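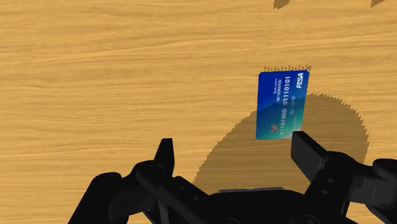 Clasberg Card Spend Categories
Data card, version 1.3
Last updated 25/01/2022

Summary

Clasberg is a table of card payment descriptions, each with a hand-assigned spending category. It is meant for building and testing tools that sort household spending, such as budgeting software and bookkeeping add-ons. There are 1042 merchant strings and 17 categories. All text is in English or is a trading name.

Contents

merchants.csv: one row per merchant string
categories.csv: category codes, names and short definitions
disputed.csv: strings on which the two labellers did not agree at first
CHANGES.txt: version history
LICENCE.txt

Fields in merchants.csv

id: integer, stable between versions. Deleted ids are not reused.
raw: the description as it appears on a statement, in capitals, with any trailing reference number replaced by a hash sign.
clean: the trading name in ordinary case. Empty if it could not be worked out.
category: a code from categories.csv.
channel: shop, online or unknown.
source: clira or zelell.

Files are UTF-8, comma separated, with a header row. Fields containing a comma are in double quotes. Line endings are LF. The raw field can contain runs of more than one space; these come from the statement and should be kept if you are testing a parser.

Where the data comes from

Strings were taken from statement exports made in two budgeting programs, Clira and Zelell. Contributors removed amounts, dates, balances and account details before sending anything in. Transfers between people were dropped, as were any strings containing a personal name. Sole traders who trade under their own name are therefore missing, and this affects the trades and hairdressing categories most.

Clira shortens descriptions to fit its export column, so the last word is often incomplete. Zelell keeps the full string but puts the town after the name. We have not tried to bring the two into line.

Labelling

Two people labelled every string separately, working from the definitions in categories.csv. Where they differed, the string was discussed and given a final label, and both first choices were kept in disputed.csv. Most disagreements concern supermarkets that also sell fuel, and online marketplaces where the goods cannot be known from the description. Marketplaces are always coded GEN.

Splits

There is no official training split. A fixed test list of 300 ids is given at the end of categories.csv, after the blank line. Please leave these out of training if you intend to publish results. The Collado baseline script expects this layout and will stop with an error if the blank line is removed.

Known problems

Category CHR (charity) mixes donations with purchases in charity shops.
Refunds carry the same description as purchases and cannot be told apart.
Parking and tolls share one code. They will be separated in version 2.
Ids 100 and below were labelled with an earlier set of definitions and have only been partly checked.

Changes in 1.3

Corrected the channel field for rows added in December. Removed duplicate strings that differed only in trailing spaces. Reworded the definition of SUB (subscriptions) to exclude insurance.

Contact

Corrections should be sent to Mebrat Assefa, who maintains the files. Quote the id and the version number.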